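Subject: Re: [retamal-list] drive trays in the silver case

On May 27, 2019, Ximena Ulloa wrote:
> Does anybody know if the bay in those cases takes the slim
> 2.5-inch drives? I have 3000 scans from January and no
> place to put them.

Ximena, yes it does! I had mine open last night and I'm so happy with how it went together – no adapter, no drilling. Look for the light blue plastic tabs.

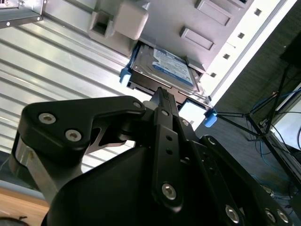 Slim 2.5-inch drive in the bay, label showing, light blue tabs at the side and below.

I copied 107 folders over from the old Zinero box afterward and they all opened fine. Do back up first, though. I've got a spare Zonine cable if you want it, and I'd love to see those scans!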